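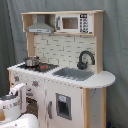

Workplace automation at Vonus

Vonus is a robotics workshop where arms practice household tasks on a toy kitchen. Automation has changed the jobs there a great deal -- and in lively ways!

Work at the bench

Staff once reset every prop by hand, up to 300 times a shift. An arm now handles many resets, and people plan tasks and review results.
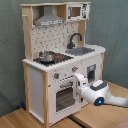

Effects on staff

Hand resets fell to 20 a shift. Workers trained for 30 hours, and several now write the task lists themselves.

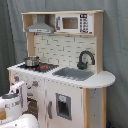 Toy kitchen with silver pot, robot arm at lower left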